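3.2 Collecting the demonstrations

We gathered 200 sandwich demonstrations with the Suritz arm, split between four operators at two sites. Of these, 55 were thrown out on first viewing. The usual claim is that more examples make up for careless ones. We doubt it, and our own earlier set, Clillex, gave us little reason to believe it - many of its episodes differed only in how long the operator hesitated.
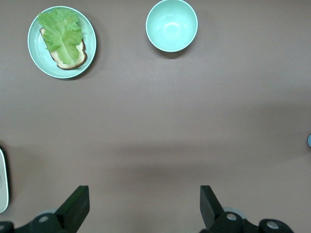
Data quality

Figure 3. Wrist view from one episode: lettuce on a slice of bread, with an empty bowl to the right of the plate.

Views like the one in Figure 3 look tidy, and that is part of our worry. With the plate near the top and bare table between it and the open fingers, a policy may learn where plates tend to sit and very little about lettuce. Padilla and Maglaya each labelled the same 20 episodes for the moment a step was finished, and disagreed on more of them than we had hoped. A leaf that spreads past the bread was "placed" to one and "still to be adjusted" to the other. We kept both sets of labels. Whether averaging them means anything is a question we leave open until Section 5.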